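Skip to content
Home Travel Accessories Documents & Wallets Luggage Help Basket

We use cookies to keep the store working and to see which pages people read. Accept Manage choices

Gwilliam Travel Document Organizer

The Gwilliam is a zip-around organizer for passports, entry forms and health papers. It is made by Zurna for people who cross borders with more than a passport in hand – families, students on visas, and anyone whose destination still asks for printed forms.

Entry rules differ from country to country and can change between booking and departure. Some places want a printed visa approval. Others ask for proof of onward travel, a hotel address, or a vaccination certificate. The Gwilliam keeps these in one place and in the order you are likely to be asked for them.

What it holds

The passport side has slots for up to four passports, with a clear window on the front one. The document side has nine clear sleeves, each sized for a letter or A4 sheet folded once. A separate flat pocket at the back takes vaccination booklets and boarding passes. There is a pen loop on the spine, and the pen is included.

The sleeves are open at the top, so a form can be shown to an officer through the plastic or pulled out if a stamp is needed. They do not stick to printer ink. Photo paper may stick if left in a hot car.

Sizes and colors

The standard size fits in a coat pocket. The Vinel size is wider and takes unfolded letter sheets, with 20 sleeves in place of nine. Both come in navy, gray and dark green. The Vinel is also sold in red until the end of September.
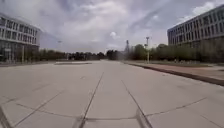
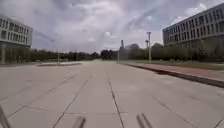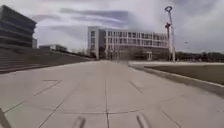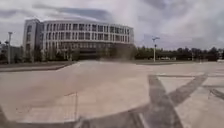

A customer review of the standard size says the sleeves saved a lot of digging at the transfer desk, where the airline wanted the visa letter and the return booking together. The same reviewer found the zipper stiff for the first week and would have liked a second pen loop.

Zurna has since changed the zipper. Organizers shipped now have the Tometti zipper, with a longer pull and wider teeth. If you have the older version and it sticks, rub a little candle wax along the track.

Checklist cards

Each organizer comes with a set of blank checklist cards. Write one for each trip – destination, passport expiration date, forms required, date you last checked the rules – and put it in the first sleeve. Refill packs contain 40 cards.

The cards do not list the rules for any country. Check with the embassy or the government travel site before you book, and check again before you leave.

Care

Wipe with a damp cloth. Do not machine wash or iron. Take papers out before cleaning the sleeves.

Returns

Unused organizers can be returned within 30 days in the original packaging. Checklist cards cannot be returned once opened. Shipping is free on orders of two or more organizers to the same address.

Page updated March 23, 2026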